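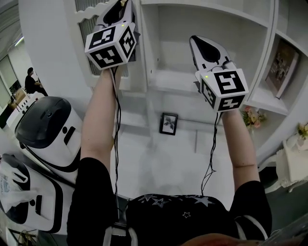
February 16, 2022

I have now read the Kastlow handling guide twice, once on the train and once with a pencil, and I still can't tell who it was written for. It is 91 pages long. It covers hand-held gripper recording, meaning the kind of work where a person does an ordinary chore with a gripper in each hand and the recording gets used later to teach an arm to do the same chore. I've done a fair amount of this over the past couple of years and I have opinions about it, so when Iddrisu Agbeko sent me the file with the subject line "finally, a standard" I cleared an evening.

First, it isn't a standard. It's a document one company wrote and put a border on. Kastlow are allowed to do that, and some of it is sensible, but there's a paragraph near the front that says sites "conforming to this guide" can describe their recordings as "standard grade," and I'd like to know who decided what the grade was. There's no test in it. You read the guide, you nod, you're standard grade.

Iddrisu's answer to this is that somebody has to go first. Fine. I have heard that about every bad form I ever filled in.

Let me be fair and start with the parts I'd keep.

The marker section is good. Keep the faces of the cubes clean, don't touch them with your fingers, don't pick the gripper up by the marker (I have seen grown adults do this), and check the mounting at the start of every session instead of when the tracking goes strange. Eglė Priedītis has been saying all of that at Koppel since long before there was a guide, and she got it onto one sheet of paper taped inside a lid.

The part on cables is also mostly right. Route the cable along the forearm, leave enough slack for a full reach overhead, then do that reach before you start recording. I'd go further than they do. Every snag I've had came on a high shelf, where the slack I'd left at waist height was suddenly gone, and then the arm slows down in a way you don't notice yourself but which is there in the recording forever. The guide gives this four lines. The correct way to name a folder gets three pages.

And now the rest.

Section 2 says that the workspace must be "representative of a domestic environment" and, one paragraph later, that it must be "free of items not relevant to the task." Pick one! I've never been in a home that was free of items not relevant to the task. My own kitchen has a bicycle pump in it. If you clear the shelves until the only thing left is the cup you're supposed to move, you'll get beautiful recordings of a cup being moved in a place where no human being lives, and then you will be surprised later on when the arm meets a fruit bowl.

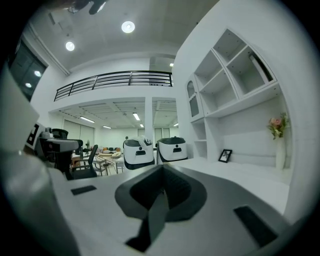
What I'd write in its place is dull. Leave the room as it is, write down what's in it, and write down when it changes. Valdis Luik ran things that way at Narnommont and people complained about the paperwork for a month and then stopped. He also made everybody note where the spare grippers had been put down, which I thought was fussy until I tried to work out why a batch of mine had a gripper sitting in the background of half the takes and somewhere else in the other half. I couldn't. I had no notes.

Then there is the number. The guide wants 200 repeats of each task from each operator, with a break of 30 seconds between them. I went looking for where the 200 came from. The footnote points to an appendix, and the appendix points back to the section. I asked Jurgita Siliņa, who has sat on more of these working groups than is good for anyone, and she thought it had probably been a number on a slide once. My own view is that by the time you've put the same thing on the same shelf that many times you aren't doing the task any more. You're doing a small dance. Your elbow has found the one path it likes and it will not leave it. I would take far fewer repeats from more people, and I'd want some of those people short, some tall, and at least one left-handed.

As for the break, 30 seconds is long enough to get bored and not long enough to put the grippers down and shake your hands out. The guide says nothing else about the operator's arms. Holding anything above shoulder height gets old very fast, and whoever wrote that section hasn't spent an afternoon at it, or had a chair.

Which brings me to bystanders. There's a good rule in the consent section: anyone who might be recorded should know about it and should have agreed, including people who only happen to be working nearby. I support this completely. But it's marked "recommended," while the folder names are marked "required." Deividas Ķēniņš pointed that out to me and I haven't been able to stop being annoyed by it. If you can make an underscore mandatory, you can make asking people mandatory.

Hellellow have already announced they'll follow the guide from May, so I suppose the rest of us will be asked to as well, and I'll be filling in the conformity page with everyone else. I've sent Kastlow my comments, five pages of them, mostly about Section 2 and the arms. The address on the back cover bounced. I found another one on their careers page and tried that.

If anyone has a source for the 200, a real one, with people and tasks in it, I'd like to read it. Comments are open until the spam starts again.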